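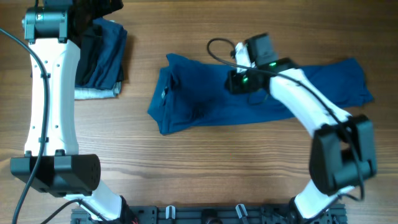 # Holtside folding cell: equipment plan and budget notes

Working file for the two-arm folding cell at Holtside. It covers what we have, what we want to buy in the next round, and who signs for what. Prices live in the purchasing sheet, which Ladan Zamani keeps. Please don't copy them in here, they go stale.

Last full revision: November 2021

## Current setup

- 2 arms, table-mounted on a shared metal rail, each with its own gripper
- Clamps on the rail, tightened by hand
- Wooden tabletop
- Workload: garment folding and stacking

The arms stay. Larysa Didenko looked at replacing them in the spring and the quote from Barrios was for a longer-reach model that would need a deeper table, new mounts and a new risk assessment. We would have spent most of the year's money before folding anything.

## What we need to buy

| Item | Qty | Supplier | Status |
|---|---|---|---|
| Gripper finger sets | 14 | Flilleck | quote in hand |
| Wrist motors, spare | 5 | Barrios | waiting on lead time |
| Cable sets, full arm length | 2 | Flilleck | approved |
| Cable clips | 1 bag | any | order with cables |
| Garments for folding runs | 46 | Orkadlow | approved |
| Second tabletop | 1 | local | not decided |

Notes on the table:

**Finger sets.** They wear at the tips and we change both grippers together. Flilleck gives a better price on the larger box, but the pads have a shelf life, so don't order past what is listed.

**Wrist motors.** This is the line most likely to slip. If Barrios can't confirm a ship date, Aurelio Figueroa will ask whether the older version is still stocked. It fits with the same bracket.

**Cables.** Order the full length with slack for the elbow. The shorter set is cheaper and pulls tight when the arm reaches across the table.

**Garments.** Mixed colors and weights, mostly darks and blues, plus a few pale ones. Orkadlow sells them washed once, and we want them that way — new fabric holds its shelf creases and folds differently.

## Not in this round

- A third arm
- Conveyor infeed
- Powered height adjustment for the table

Sena Sarpong has asked for the conveyor twice. It goes back on the list in April if the stacking work is stable by then.

## Running costs

Budget these separately from equipment:

- laundry for the garment pool
- replacement screws and clips
- operator hours, booked to the cell and not to the lab overhead
- one service visit per arm per year

Service visits were left out of the last plan and had to come from travel money.

## Approvals

Anything on the table marked *approved* can be ordered by Ladan directly. Everything else goes to Ya-wen Chiu with a written quote attached. Verbal quotes don't count, including from Barrios.

## Open questions

- Do we keep one spare wrist motor at the cell or all of them in the store room?
- Is the second tabletop worth it, or do we refinish this one?
- Who owns the rail clamps? They are on the inventory for the old bench.

Changes to this file: send them to Larysa, with the table row you want edited in the subject line.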